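4.3 Tray Pick-Up with the Grasar Hand-Held Gripper

This section covers finger setup, the open-width check and the first tray pick-up after a pad change. It applies to the two-finger Grasar tool with blue pads. For the wrist-mounted version, see Section 6.

Before you start
Close the session in Ilo and wait for the status light to go out. Have ready a 2 mm hex key, a lint-free cloth and the loaded test tray.

CAUTION: Keep fingertips clear of the linkages while the trigger is released. The spring closes the fingers without warning.

Fitting the pads

1. Lock the trigger in the open position.
2. Slide the old pad off toward the tip. Do not pry it from the side.
3. Wipe the finger. Let it dry.
4. Push the new pad on until it seats against the shoulder. The ribs must face inward.
5. Repeat for the other finger.
6. Check each pivot pin for side play. If a pin moves when pressed with a thumb, replace the linkage as a set (part list, line 39).

Note: Pads from the earlier Drastier tool look the same but are thinner. They will slip on a tray rim.

Approach position

7. Place the test tray so that one corner points toward the operator and overhangs the table edge. The fingers need free space above and below the rim.
8. Release the trigger lock while holding the trigger fully squeezed. The fingers stay wide open.
9. Bring the tool in level until the near corner of the tray lies between the two pads. Do not touch the rim yet.
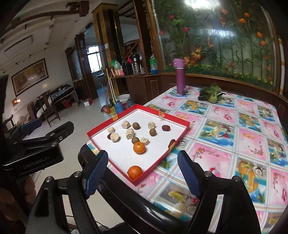

Photo: Aishwarya Thomas / Kurian Documentation

With a mixed load such as fruit and dates, set the larger pieces first and fill in with the smaller ones. The test load is 14 items, with a total weight of no more than 800 g. Tape on the rim is acceptable if it is clear of the contact area; remove any that lies under a pad.

10. Ease the trigger out until both pads touch. Contact should be even. If one pad touches first, move the tool sideways - do not bend the finger.
11. Lift the corner slightly and hold for a count of five.
12. Lower the tray and open the fingers fully before backing away.

If the tray turns in the grip, clean the pads and repeat from step 9. If it turns again, adjust the spring as described in 4.4.

Note: Glossy surfaces and window glare can disturb tracking. If Ilo reports a lost pose, change the angle of approach and record again.

Enter the pad change in the tool log with your initials. Send questions on linkage wear to Tobias Kowalczyk, and on Ilo settings to Vasanthi Thomas.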